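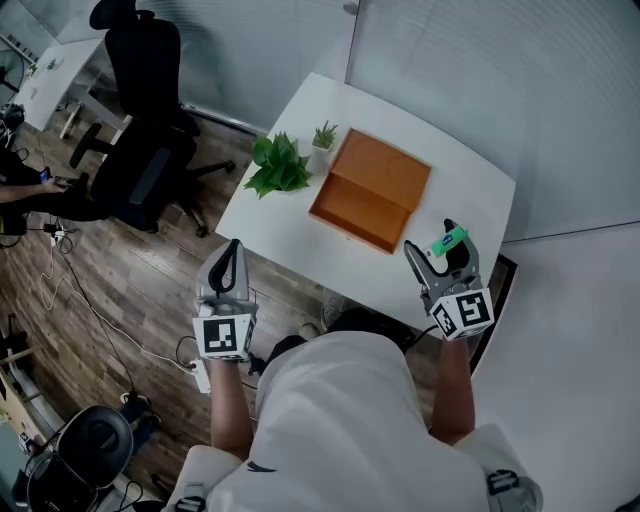

# Can a machine pack a box yet?

So my question for this project was pretty simple: can robots do the boring chores at home or in a store yet? I picked putting small stuff into a box, which I've done plenty of times at my part-time job at Fanbridge (a gift shop, lots of cards, lots of boxes), and I figured it would be the easy one. Ha!

I worked with a set of 2144 demos recorded by people using hand-held grippers, and trained a policy on it that our lab calls Nenura. Then I ran it on the arm 114 times through February, mostly in the evening when I could get the table.

It finished the job 41 times. Flat things were the worst. A thin card lying on a smooth table is really hard to pick up with two stiff fingers, and I watched the arm push one slowly toward the edge for almost a minute before I hit stop. Thicker packets went a lot better, and opening the lid was fine once I stopped moving the box between runs (I know, that's kind of cheating).

I also tried it myself with the hand-held grippers, and I was slow and clumsy too! That made me feel better about the robot, and it makes me think the fingers are a big part of the problem.

My answer for now is no, at least with this setup. Next I want to try softer finger pads and shuffle the box position in training, and then rerun the card trials first.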